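Home | Syllabus | Handouts | Budget Sheets | Contact

Planning for Equipment, Handout 4: Before You Sign for an Arm

Reading time: 4 minutes

Most robot budgets I get to read are price lists. Someone asks for a quote, adds shipping, rounds up, and calls it a plan. The arm is the easy line. The trouble sits in the lines below it, which tend to be blank.

Take the Henar case from last week. The group wanted an arm for kitchen and dining tasks: clear a table, move an appliance, pour. The vendor, Grestby, offered a simulation license at 1450 a year and said it would "answer the purchase question." Ask what question that is. A simulator can tell you whether the arm reaches the far end of a long table. It can't tell you what your floor does when a forklift goes by, or how long a repair takes in July.

Look also at what gets put on the table. A toaster, a glass bottle, a book and a potted plant make very different demands on a two-fingered gripper, and a quote rarely says which of them the price covers.

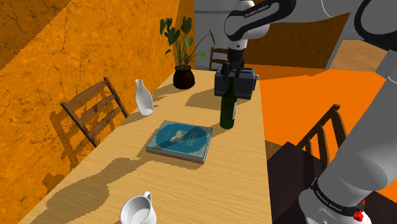
Barış Bilgin objects that I am too hard on simulation. In his view the license paid for itself at Henar the moment it showed the group had planned the wrong mounting spot, and a semester of rendered trials costs less than one bent wrist joint. He would buy the license first and put off the arm for a full budget year.

Fine, as far as it goes. But a mounting spot can also be checked with a tape measure, and I have yet to see the invoice for that bent joint. Put his figure and mine side by side and make each of us defend it.

For your own draft, fill in these lines:

- spare fingers and pads
- safety training, per person
- staff hours for setup (Henar wrote 20 and used almost double)
- service contract, years 2 to 4
- disposal or resale

A blank counts as zero, and I will grade it as zero. "Included" needs a page number from the contract — a salesperson's email won't do.

Drafts go to Nermin Dağdelen by Tue 1 November. Bring a printed copy to class as well.

Related handouts
Trukum: Reading a Service Contract
Lease or Buy? The Khúc Worksheets
What Grippers Cost After Year One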